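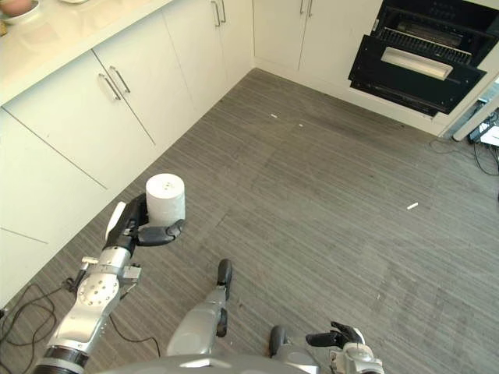

Kitchenette notebook, bench side
Last updated: August, 16:10

Restocking and reshuffle of the kitchenette, second go. Continuing from the page with the coffee ring on it.

Where we left off: the paper rolls lived in the tall cupboard by the stairs, the cupboard by the stairs was locked, and the key lived in the Kodum drawer with all the other keys that look like it. People were drying mugs on lab coats. Palesa Van Wyk wrote "ROLLS???" on the whiteboard in letters you could read from the car park, so I gave up an afternoon.

Plan was simple. Rolls go in the white cabinets, low down, nearest the corner, standing on end. Spare mugs go up. Anything with a Gullis label on it goes back to the Gullis people, who have been storing their tea with us since they moved floors and seem to regard this as a treaty.

Emptied the corner unit first. Contents, for the record:

- filter papers for a coffee machine we got rid of
- one fondue fork
- 23 sachets of brown sugar, gone solid
- the lid of the blue box (the blue box itself is in the workshop with drill bits in it, and is staying there)
- a Jaber catalogue, damp at one end
- a bag of rice, opened, clothes peg on it

Rice thrown out. Sugar thrown out after some discussion. Fondue fork kept, I could not tell you why.

Measured the shelf before putting anything on it, having learnt from last time. A roll standing up clears the shelf above by 7 mm. Lying down you get more in, but they come out at you when the door opens, and one of them always makes it across the carpet and unwinds itself to the far wall. Standing up it is.

The delivery note from Galis says 48 rolls. The cupboard does not take 48 rolls. It takes one row at the front and one behind, and after that you are pushing on the back panel, which gives slightly in a way I did not enjoy. The rest are on top of the filing cabinet in their wrapping, where they look like a monument. If you take the last one out of the kitchen, bring another from the monument. I have written this on a card and taped it inside the door, and I fully expect to find the card used as a coaster by next week.

15:20 - Door hinge. The corner door has never closed properly and everyone has their own technique for it (hip, knee, stern look). Took the hinge cup screws out, packed the holes with matchstick and glue, left them alone for as long as I could bear, put the screws back. Closes now. Drops a hair at the outer edge so there is still a bit of a lip against its neighbour. Did not chase it.

Carpet. I would like to meet whoever chose carpet tiles for a kitchen. There are bits of white on it again, the usual scraps, and the hoover had been emptied by no one since spring. Emptied it. The grey does hide most things, until it is something white, and then you see every fleck from the doorway. The tiles by the sink lift at the corner when you scuff them. Palesa has a tub of the tacky stuff they were laid with and says it is still good. Have not opened it yet.

Worktop. Cleared the left-hand run except for the bowl, which I was told not to move and did not move. Please will its owner do something with it before the long weekend. Wiped down the rest. The ring marks near the kettle came off with bicarb and a bit of swearing, apart from the one shaped like Ireland.

Costs so far: 1260 pence on hinge screws, shelf pegs and a new washing-up bowl, out of my own pocket, receipt stapled to the facing page. I put it in pence because the form has a box for pence and I wanted to see if accounts would query it. They have queried it.

Still to do:

- second hinge, same cabinet, same trouble starting
- shelf pegs in the mug cupboard (two are pencils at present)
- ask Gullis, nicely, about the tea
- label for the low cupboard, big enough to be read by people who say they did not see the label
- stick the tiles down by the sink
- find out what the key with the red tape opens

15:55 - Palesa came by, opened the corner door with her hip out of habit, and it swung back and got her on the elbow. She says the hinge is too good now. Have slackened it a quarter turn.

Kodum drawer left for another day. I opened it, looked at the keys, and shut it again. If anybody wants to make a start, the tags are in the tin with the fuses.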